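Walilcombe Two-Arm Sorting Set: Data Card and Fault Notice

Maintained by the Neduvstead handling laboratory. Contact for this release: Mawar Mandagi.

Summary

The Walilcombe set contains 165 recorded runs of two robot arms moving small metal cylinders and tubes between a table and a yellow plastic tray. Each run comprises video, joint positions and gripper commands for both arms. During checks in November, a fault was found in the gripper records of 74 runs. Those runs remain in the release but carry a warning mark, and users are asked to read this notice before training on them or quoting results from them. 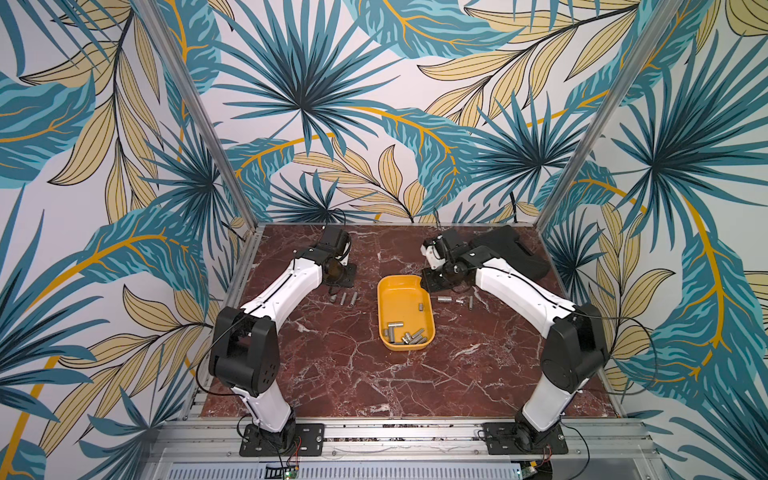
Nature of the fault

The control program, Pasaribu, writes a gripper state for each arm at every time step. In the affected runs it recorded the state that had been requested, even where the finger motor had stopped short of it. A grip that closed on nothing and a grip that closed on a part were therefore written to the log in the same way. The video and the joint positions are not affected.

The cause was traced to a setting carried over from an earlier version of Pasaribu, in which motor feedback was switched off at start-up. The operator's screen gave no warning of this. The fault came to light when a reviewer compared the logs with the video and found parts marked as held that were plainly still on the table.

Safety matter

The same setting also disabled the limit on closing force. In three runs a gripper continued to press after meeting the tray rim, and in two of these the arm had to be halted with the stop button. No person was hurt. The laboratory has treated these as reportable events under its own rules - the arms were not used again until the force limit had been restored and tested on each side.
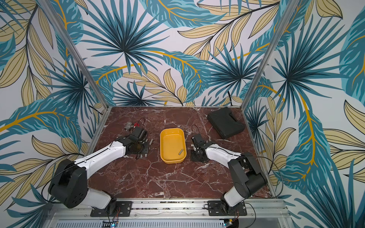
Can the affected runs still be used?

They are suitable for work that relies on video or arm movement alone. They should not be used to train or test anything that reads the gripper state, including grasp detection and success scoring.

Marking and file layout

Every run has a short text record beside its data. The field named grip_valid is set to "no" for affected runs and "yes" for all others. The three runs involving excess force carry a further field, force_event, giving the time at which pressing began. Original logs have been kept unchanged in a folder named as_recorded, so that earlier results can be checked against them.

An attempt was made to repair the gripper states from the wrist video. Agreement between reviewers was poor where a finger stood between the camera and the part, or where glare on the tray hid its edge. 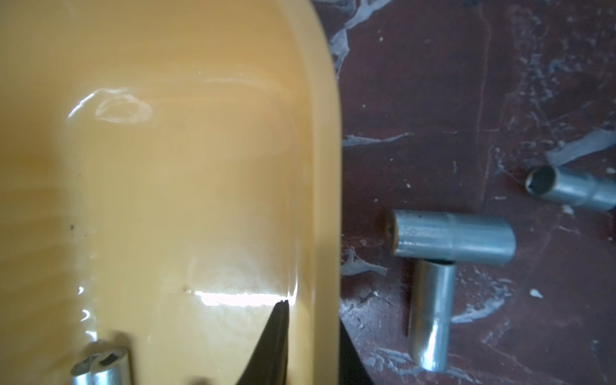

The repaired states have accordingly been left out of this release. They may be requested from the contact named at the head of this card, on the understanding that they have not been approved for general use.

Changes since the fault

Pasaribu now refuses to start if motor feedback is off. The force limit is read back from each gripper before every run and stored with the data. A second laboratory, at Povwood, has repeated the start-up test on its own arms and found the limit in place.

Reporting further problems

Users who find a mismatch between log and video should send the run name, the time within the run and a short account of what was seen. Reports concerning force or unexpected movement are dealt with first.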